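Sorkier Workshop Notes
How to set up a small pegboard for hand tools on your bench

Written by Kenji Lindqvist, last changed 26th January

When I moved to Misville I had all my tools in one deep drawer. To find a screwdriver I had to lift out almost everything else, and often I gave up and used the wrong one. Now I use a pegboard that stands on the bench with its own feet, and I would like to explain how I arranged it. You do not need to drill in the wall, so it is also good for people who rent.

What you need

A standing metal pegboard with round holes
A rack for screwdrivers that fits the holes
A bar with hooks
A wire shelf or basket for the lower part
A soft pencil, some paper and a dry cloth

Please check the distance between the holes before you buy the rack. I did not, and my first one went to my neighbour Dineo Mkhize, who has a different board.

Step 1. Choose the place

Put the board where you can reach the top row of holes without standing up. I sit when I work, so I tested this from the chair. Leave enough free bench in front of the board for the work itself. My first place was too near the front, and I hit the feet with my elbow many times.

Wipe the bench before you put the board down. Small hard pieces under the feet will scratch the wood and can make the board rock.

Step 2. Lay the tools out on paper

Cover a part of the bench with paper and lay your tools on it in the order you like. Draw a simple line around each one. Then you can see how wide everything is, including handles, which always take more space than one thinks. Do this for 30 minutes with patience and you will save a whole evening later.

Step 3. Hang the screwdrivers first

Screwdrivers go high, with the handles up and the shafts down. Begin with the rack near the top of the board and check that the longest shaft does not touch what is under it. Keep the thin handles between the wide ones if you can, because two wide handles side by side push each other and become crooked. A little leaning at the two ends is no problem.
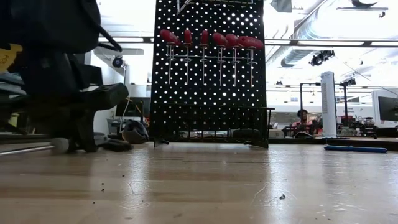
Red screwdrivers in the rack near the top, wire shelf lower down.

If all your handles have the same colour, as in my set, you must know them by shape and by place. Always return each one to the same opening. After a week or two the hand learns it.

Step 4. Put the heavy things low

The wire shelf comes in the lower part. A standing board with heavy things at the top can fall forward when you pull at a tool. I load the shelf before I hang the last small tools, and then I push the board gently with one finger at the top. If it moves easily, put more weight down or turn the feet.

Step 5. Decide about the pliers

Pliers are more difficult. The handles open, and a big pair takes the place of three small tools. Lay each pair on the bench first, in the position it likes to rest in, and measure across the handles at the widest point. This is the width you must keep free between the hooks.

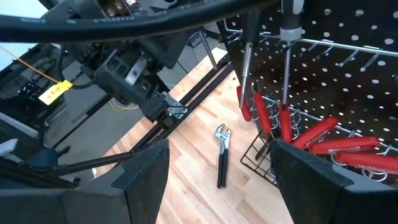
Tongue-and-groove pliers on the bench, with the hook bar on the pegboard to the right.

For tongue-and-groove pliers, close the jaws to a small setting before hanging. Put one handle over a hook and let the other hang free, or use two hooks next to each other. Zodwa Oosthuizen, from the repair evening in Mathebula, prefers two hooks. I use one, and both ways work.

Step 6. Use it, then change it

Do not fix everything at once. Work for some days and see which tools stay on the bench in the evening. These are the tools with a bad place. I moved my hook bar 4 times before July, and after this I left it alone.

If a hook comes out together with the tool, press it down well in the hole, or bind it to the board with a thin cable tie from behind.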